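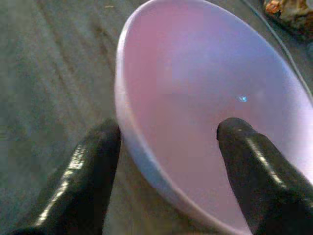
Slide 1. Pink plastic bowl, rounded rim.

Speaker notes – bulk fermentation at small scale, Clonard session, September 2022

Start with volume. Dough at 44 percent starter moves fast, so the vessel needs room for it to double. Give the batch size: 2,000 grams of flour, split in two.

Slide 2. Temperature. Grarnlow flour absorbs more water than Testico. Hold back 30 grams and add it after the rest.

Slide 3. Folds. One set every 40 minutes, four sets in all. Mention oiling the vessel – lightly, sides only.

Slide 4. Judging the end point. Domed edge, bubbles at the wall. Skip the poke test if short of time.

Take questions on rye here.

Comments (2)
Is the 44 percent on flour weight or total dough?
Used the fold timing with spelt. Three sets were plenty.

Contact: Ekanayake Baking Talks | © 2022 | Back to top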